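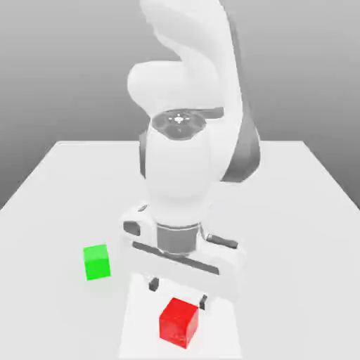

What does a state lawmaker do when the cameras leave the hearing room?

Mostly the part that matters. The speeches get clipped and shared, and then the amendments get voted on in the last hour, when the press table has gone off to find dinner.

I spent most of July learning this the slow way, sitting in the back of the statehouse annex in Brullham with a bag of pretzels and a phone charger that only worked if I held it at an angle. I'd come to write about the fight over the open records bill. You may have seen the big moment — Senator Korkor Dramani holding up a stack of blacked-out pages and asking the governor's lawyer to read her one full sentence. He couldn't. It was great television, and my sister, who hates politics, texted me the clip.

The bill she was defending ran 20 pages that morning. By 10 at night it had picked up 4 amendments, and one of them let any agency delay a request if answering it would "burden ordinary operations." I read that line three times. Ordinary operations! What office in the world couldn't claim that before lunch?

I found Dramani by the elevators afterward, shoes in her hand. I asked if she'd seen it coming.

"I saw two of them coming," she said. "The other two I read on my feet."

She voted for the bill anyway, and I've gone back and forth on whether I'd have done the same. Her case is that the old law had no deadline at all, and a weak deadline is something you can take to a judge. My own feeling is that a loophole that wide will get used by everybody, starting with the people who wrote it. We argued about it over terrible vending machine coffee (I lost, I think).

Anisa Ginting thinks we're both being too polite. She edits a small paper out in Buvton and has 146 records requests sitting with the state, most of them about the Dogbe road contract. When I called, she put me on speaker and read me the replies, one after another, all the same paragraph with a different date on top.

"They used to ignore me," she said. "Now I get a form letter. I guess I'm supposed to feel heard."

The governor's office sent me a statement saying the administration is committed to transparency. I wrote back asking who had asked for the delay language, and got the same statement again, this time as an attachment.

So I filed a request of my own, for the emails between the governor's staff and the committee during that last week. I sent it from my kitchen table at 7 in the morning, feeling very pleased with myself — and by noon I had my answer. Processing it, they said, would burden ordinary operations.

Ginting has offered to show me how to appeal. Dramani wants a copy for the next session.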